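Pluvness Two-Arm Kit: Setting Up the Mug Tree Task

Applies to Pluvness controllers with the Rarkusine teleoperation package, version 2 or later. Allow 60 minutes for first setup. Procedure by Sugeng Nair, checked by Dalal Zoubi.

1. Place the mug tree near the center of the table, within reach of both arms. Tape the seam if your table is made of two panels.

2. Load profile 3239 and home both arms. Open the left gripper and park it on its own side.

3. Grip the mug by the handle with the right arm. Close until both fingers touch, then stop — extra force will flex the handle and shift the mug in the grip.

4. Lift clear of the table and tilt the mug on its side before moving toward the tree. Check the grip in the wrist view and the approach in the head view.

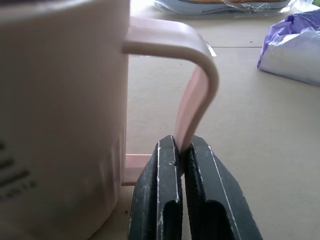
Wrist view, then two head views with the mug tilted.

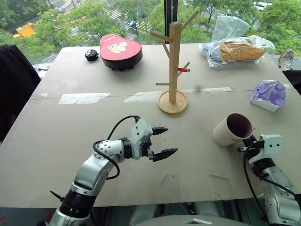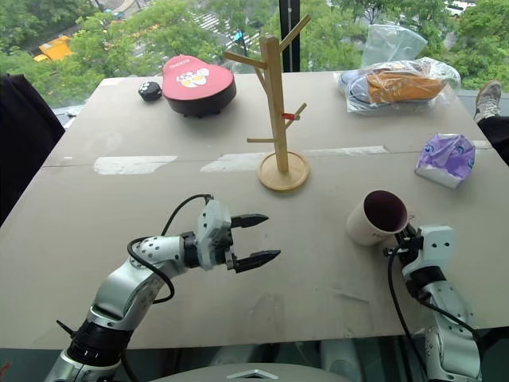

5. Line up the handle loop with the tip of a peg. Advance at low speed until the peg is through the loop.

6. Lower until the peg takes the weight, open the right gripper and back out along the approach line.

Troubleshooting

Mug rotates in the grip: regrip on the straight vertical section of the handle. After 3 failed attempts, rerun finger calibration.

Tree slides on contact: reduce approach speed — do not brace the tree with the left arm under this profile.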